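## Chapter 5: Evaluating a Simulation Package Before Purchase

A simulation package is bought to save time on the real arm. Whether it does so depends on how closely its contacts, shadows and object shapes match the workcell it stands in for. This chapter reviews one commercial product, the Stesasura tabletop kit, sold by Grustwood as an arm model, a physics engine and a library of 41 household objects.

The review covers three matters: setup, grasp behavior near fragile items, and support. Section 5.2 treats the second at length - a mug beside a glass vase leaves the gripper little room for error, and small faults in the collision model show up early. License terms are left to Section 5.4.

Readers should have a working installation before going on. The exercises assume release 11.
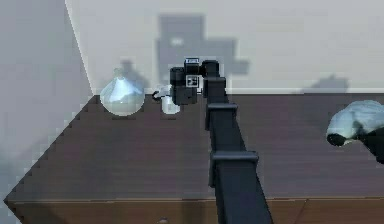
Niall Jardine objects that release 11 is a poor baseline, and would have buyers test grasping on their own objects before they look at the supplied library.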